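Subject: Re: [padum-bakers] Sourdough rye going gummy in the middle

Hello all,

I've been meaning to answer this one for days and kept getting called away from the computer, first by the oven and then by my sister, who phones when she is driving and so can talk for a very long time. I'll quote the part I want to answer so that those of you on the digest don't have to go hunting.

> I've made the Wirkia rye four times now and every loaf has a gummy stripe
> across the bottom third. The top is lovely. The crust is lovely. I bake it
> until it looks the same as the one on the recipe sheet and I let it cool
> for two hours before cutting. My starter doubles overnight. I'm using the
> dark flour from the big paper sack we all split. What am I doing wrong,
> and is it the flour? I hate to throw out another one.
>
> Đạt Khương

First of all, Đạt, please don't throw them out! Slice the loaf thin, dry the slices in a low oven until they snap, and you have the best thing in the world to put under soft cheese. I have a tin of them on top of the refrigerator right now, and I am not going to say how many went in while I was typing the paragraph above.

Now, the stripe. I had it for most of one winter, and I blamed the flour too, and the water, and for a while the pan. Rye isn't wheat and it doesn't behave like a badly brought-up wheat either. There's very little in it to hold a shape the way a white dough does. What holds a rye loaf up is mostly starch and a sort of natural gum in the grain, and until that has set and cooled all the way through, it's closer to a thick pudding than to bread. If you cut it early, the pudding smears along the knife, and the bottom of the loaf is where it settles.

Two hours is a fine cooling time for a white sandwich loaf. For the Wirkia rye I'd wrap it in a clean dish towel once it stops feeling warm to the hand and leave it until the next day at the very least. My grandmother's rule was that you baked rye for the day after tomorrow, and she kept a second, smaller loaf on the counter so that people would leave the big one alone.

I'd also look hard at the baking itself. You say you bake it until it looks like the one on the sheet, and I'm afraid the color will fool you every time with dark flour, because the dough goes into the oven brown already. My first oven ran cool by 27 degrees on the dial, which I only found out when I finally bought one of those little thermometers that hang from the rack. I had been turning out pale-hearted loaves in it for years and telling people they were "moist." Start hot, hotter than you like, for the first fifteen minutes, then turn it down and leave it in longer than feels reasonable. A big pan of this dough takes me an hour and a quarter, and in January, when the kitchen is cold, I give it ten minutes more.

If you have a probe thermometer, push it into the very middle and wait for it to stop moving. I like to see at least 205 before I take the loaf out. A skewer will tell you next to nothing, I'm sorry to say, as it comes out a bit sticky from even a perfect rye.

As for the starter, doubling overnight sounds healthy, but do smell it and taste a little. With this kind of bread the sourness is doing a job. It keeps the starch from breaking down while the loaf heats up, and a young, sweet, milky starter can leave you with just the stripe you describe even when everything else has been done properly. I feed mine with rye for the last two feedings before baking, never wheat, and I let it go past its peak until the top has begun to dimple and sink and it smells like a sharp apple. If yours still smells like yogurt, give it three or four more hours somewhere warm. The top of the water heater is good if you can reach it safely. 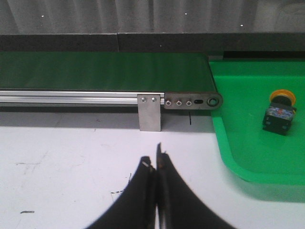 Can you use the dark flour from the shared sack on its own?

You can, but the loaf will be easier if you swap out a quarter of it for the medium rye until you have two or three good ones behind you.

The sack, for anybody who came in after we divided it up, is the coarse dark from Zernarar. It's a thirsty flour, and it drinks slowly. I mix mine with the hot water the evening before, just flour and water and the seeds if I'm using them, and cover the bowl with a plate. By morning it has gone from gritty to something like stiff oatmeal and has a sweet smell to it. If you pour all the water in at baking time, the flour hasn't had a chance to take it up, the dough seems far too wet, and then you're tempted to add more flour, and then it's a brick. I did that too. I have done all of it, Đạt, you are in good company here.

For those who like to weigh, my soaker for one long pan is 136 grams of the coarse dark and the same weight of water just off the boil, with 14 grams of salt held back for the final dough. Please don't put the salt in the starter by mistake. I did it once with the radio on and spent the whole afternoon wondering why nothing was moving.

One more thing and then I'll let everybody go. A few of you asked where the Wirkia recipe comes from in the first place. The sheet says 1836 at the top, and I've always taken that with a pinch of salt, since the same sheet calls for baking powder in the little rolls on the back. The copy I have was typed up by Mrs. Trương, who ran the bread table before my time, and she'd had it from a handwritten card with a corner missing. That's why the second proof just says "until it" and then stops. I go until the first pinholes open up on top, which in my kitchen is around two hours, and into the oven it goes the minute I see them. Waiting longer gets you a taller loaf in the pan and a sunken one on the rack.

So if I were you I'd change two things for the next loaf, the overnight soak and the full day in the towel, and leave the rest alone so you can tell what helped. Then write back and tell us, please, stripe or no stripe. And if the medium rye is hard to find where you are, I have a couple of pounds in the freezer and I'm happy to bring it along to the next bake day.

Warm wishes from a very floury keyboard,

Marjorie

P.S. Whoever has my long bread knife with the green handle, I'm in no hurry for it, but I would like to know that it's being looked after.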